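Kitchen Table Robotics: Tips for Running a Gripper Club Where You Also Cook Dinner

Posted September 7, 2026

Our club outgrew the school's spare classroom in August, so the tidy-up project moved to a kitchen table, and I have been learning (mostly by doing it wrong first) how to share one room between a bunch of students, a pair of hand-held grippers and supper. People on the club list keep asking for my notes, so I'm putting them on the tips page where everyone can find them.

The project is called Mestus. The short version is that the students work the grippers by hand, pick up light household odds and ends and drop them in a bin, and the recordings go toward teaching an arm to do the same job later on. Our rivals at Jarnden are doing socks. We got soft trash and packing stuff, and I think we got the better deal!

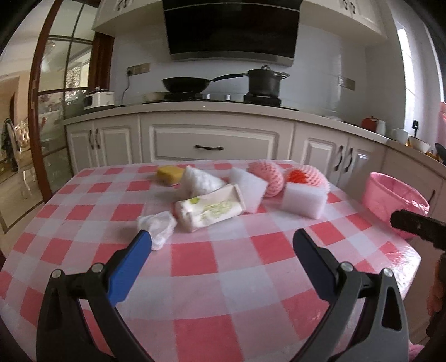
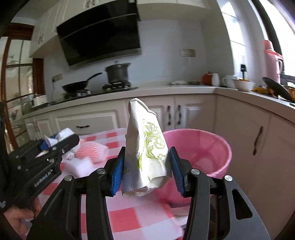
Checked cloth, pink bin, blue pads, squashy things to grab.

Damilola Mohammed wrote in after my last post to say that a checked tablecloth is asking for trouble, that her students went over to a plain gray sheet in their first month and never looked back, and that I should at least try it for one session before telling other clubs to copy me. Fair enough, Damilola, and we did try it. The plain sheet was easier on the eyes and the students liked it. But the table this thing will have to clear at the regional meet belongs to whoever is hosting, and I can't see them ironing a gray sheet for us. We now do most sessions on the checks and one in a while on plain. If you're just starting out, go plain, get your hands used to the grippers, and switch later.

Okay, on to the tips.

Clip the cloth. I put this off for ages and I don't know why. A gripper finger that catches a fold will pull the whole table setting toward you, and then you have to lay everything out again and the student holding the other gripper sighs at you. Picnic clips from the dollar aisle work fine. If your tabletop is too thick for them, use binder clips with a scrap of felt inside so they don't mark the edge. Put them on the sides where your people aren't standing (ask me about the sweater).

Save your soft trash all week. We keep a paper grocery bag on the back of the pantry door, and into it go foam sheets, the net sleeves from fruit, sponges that have had a gentle life, paper cups, little cloths. Rinse what needs rinsing and let it dry overnight on a rack. Sticky cups are a pain, and the stickiness gets onto the pads and then onto everything else. Nothing with a sharp lid, no glass, nothing that held raw meat, ever.

Rotate the odds and ends. A paper cup is a lovely thing to practice on when it's fresh, and a completely different thing once it's been squeezed for an hour. We keep both kinds! Fresh ones in one tub, crumpled ones in another, and the students pull from each. Fruit nets are the hardest of the lot in my opinion. They spring back, they snag on each other, and when you're sure you've picked up one you've picked up both. Don't start beginners on nets. Start them on a sponge, let them feel clever, then hand over the nets.

Pick a wide bin. Our first one was a tall narrow thing from the bathroom and it tipped over every time an elbow went by. A wide round one is much friendlier. If yours is light, drop a damp dishcloth in the bottom so it stays put. I've also heard of people taping theirs down, but I've spent enough of my life scraping tape off furniture.

Wipe the pads between rounds. A barely damp microfiber cloth, then a dry one. No dish soap, as it leaves a film and then foam slides right out. No glass cleaner either. If there's lint stuck in the ridges, a soft toothbrush gets it out. Write CLUB on the toothbrush in marker. I mean it, write it on there.

Check the screws before you start. The little round ones at the joints do work themselves loose, and you'll feel it as a wobble before you see anything. We keep the right size driver in a mug so it doesn't wander off into the junk drawer. Snug is enough. Onuoha, the shop where we buy our spares, sells small bags of replacements, and I'd get two bags, one for the kit and one for when the first goes missing.

Mind the stove. House rule: everything off and cooled down before the grippers come out of their case, and it stays off until they're back in it. If you've got soup going, the club waits for the soup. It sounds fussy, but you've got foam and paper all over the table and people looking hard at their hands and not much else. I put a sticky note on the knobs the first few times. Now the students remind me.

Do something about the glare. Any window near your counter will be blazing at some point in the afternoon, and bright sun makes a mess of a recording. We meet later in the day now, and on really sunny afternoons I hang an old pillowcase over the curtain rod with two clothespins. Ugly, cheap, works.

Talk while you work. When there are two people and two grippers over one table, you'll bump. We call out the object before going for it, so it's "sponge, mine" or "net, yours," like kids calling for a pop fly. It felt silly for one evening and after that it was just how we did it. The other thing is to stand at a slight angle, with hips toward the corner of the table, so your elbows point away from each other.

Shake out the arms. Squeezing a gripper is real work for small hands (and for mine). We set the oven timer and swap people when it rings, whether or not they're in the middle of something fun. There's grumbling. Swap anyway.

Keep a plain notebook. We log our runs in pencil, one line each, with who was on which side and what was on the table. At last count we were at 565 runs, and the target for the meet is 1,002, which came from a bet between two of the students and has somehow become official. Ilto, the sorting app we were using before, was perfectly nice, but I couldn't work it with damp fingers, and a pencil doesn't need charging. Somebody types it all up on Sunday night.

Have a reset routine. At the end of a round the bin gets tipped out and the things go back on the cloth in a new mess. A new one every time, please! Left alone, the kids will put everything back in the same comfortable heap, and your arm will learn that heap and not much else. We let whoever grumbled least at the last swap do the scattering.

Finally, cleaning up so you can eat. Cloth off and straight outside for a good shake, since foam crumbs go everywhere and are miserable to get out of a washing machine. Wash it warm, hang it, done. Wipe the table under it too. Grippers in the case, case on the high shelf, notebook on top of the case. Then the knobs get their sticky notes off and I start the rice.

If you've found a good way to keep fruit nets from tangling in storage, please send it in. I've tried a shoebox with dividers and an egg carton, and I'm on to paper towel tubes next.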